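Home News Schools Opinion Letters Archive Contact

Search this site Type and press Enter

The bell is moving again, and this time it means it

Families with children at Siriwardena Middle School will have found the flyer by now, most likely at the bottom of a backpack and attached to a granola bar. It says that beginning in September the school day will start 20 minutes later. It says this in a font normally used for bake sales, which may explain why so many of us read it as good news and put it on the fridge without turning it over.

The back is where the trouble lives. The back has the bus schedule.

Pusevetti has been arguing about when school should start for as long as it has had a school to argue about. The present start time was set in 1961, the year the building opened, and as far as anyone at the district office can tell it was chosen to suit the shift change at the furniture plant. The plant closed long ago. The start time has carried on without it, like a guest who missed the host leaving the party.

The case for moving it is simple enough. Kids in grades 8 and 9 don't fall asleep early, they don't wake up early, and anyone who has taught first-period algebra has seen the result in person. The school board heard all this last winter, agreed with nearly all of it, and voted for 20 minutes. Some parents had asked for an hour. Others had asked for nothing to be touched, ever, including the paint. Twenty minutes is what you get when you add those two groups together and divide by the number of buses. 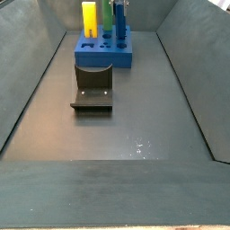 What changes in September

For the middle school, first period starts 20 minutes later and the last bell rings 20 minutes later. Lunch stays where it is, so the morning gets shorter and the afternoon gets longer, and the sixth graders, who eat last, will no longer feel quite so much like they're having dinner.

The elementary school doesn't move. Neither does the high school, except for ninth grade, which in Pusevetti is housed in the west wing of the middle school and will follow the middle school bell while riding the high school bus. If you read that sentence twice, you have now spent as long on it as the original planning document did.

The district has bought a scheduling program called Dukex to sort out the routes. Dukex is fed the addresses, the bells and the number of drivers, thinks about it overnight, and gives back a plan. Its first plan had all the children on Nurnier Road picked up by a bus that was, at that same moment, in the repair shop. Its second plan was better. The third is the one on the back of the flyer, and the district describes it as "substantially final," a phrase I'd like to try on my own tax return.

Nurnier Road is still the sticking point. It's long, it's narrow, and it has children at both ends and almost none in the middle. Under the new plan the far end gets picked up first and dropped off last, so those students will leave the house at the same time they do now and get home later. They have been given a later start in every respect except the one where they get to sleep. Several families have pointed this out, politely at first. The transportation office says it is looking at a second, smaller bus for that end of the road, and that an answer will come before school starts.

Before-care is the other question filling up the inbox. Parents who work early shifts have been dropping kids at the front door and driving straight on to work, and those 20 minutes have to be spent somewhere. The district's answer is that the library will open at the old time, with a staff member in it. Students may read, finish homework or sit quietly. Talking is allowed "at library volume," so we'll see. There's no charge and no sign-up for the library, but breakfast will be served at the new time only, and kids who want it will need to walk over to the cafeteria when it opens.

After school, the clubs are each working out their own arrangements. Chess and art will run until the same hour as before and simply be shorter. Band will run later. Cross-country has asked for permission to leave last period early on meet days, and the teachers of last period have asked to be consulted about this, in a memo with a lot of underlining.
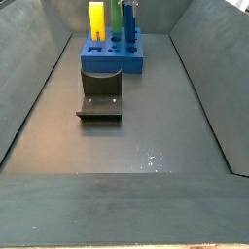 Bettina Harrowgate
Schools Editor

I went to the information evening in the gym so that you didn't have to, and I can report that the folding chairs are the same ones. The presentation was clear and fairly short. The questions were neither. One parent wanted to know if the research on teenage sleep took into account teenagers who are on their phones until midnight, and a teenager near the back was heard to say that it should. Another asked why the bell couldn't be moved for one year as a trial. It can, as it happens. The board's vote included a review next spring, with attendance and tardy numbers to be set side by side with this year's, and the change can be dropped if the numbers don't budge.

That part isn't on the flyer, front or back. I asked why and was told there wasn't room. There was room for a drawing of a sun wearing sunglasses.

My own household is split on the matter. The eighth grader is in favor and has already planned what to do with the extra time, which is nothing, lying down. The dog is walked at the old hour and has no intention of reviewing that in the spring. I'm for it, on balance, though I'd have liked more than 20 minutes and a bus plan that didn't need three tries.

What to do now

If your stop has moved, the new one is listed by street on the back of the flyer. Check the side of the road as well as the corner, because four stops have crossed over. If your street isn't listed at all, call the transportation office before the end of the month. They would much prefer the call now to the one they'll otherwise get on the first morning.

Families in need of before-care should let the front office know how many children to expect in the library, even though there's no sign-up. Ninth graders with after-school jobs can get a letter for their employer showing the new dismissal time. Ask at the west wing desk, which closes at 4.

Spare flyers are in the rack by the main entrance.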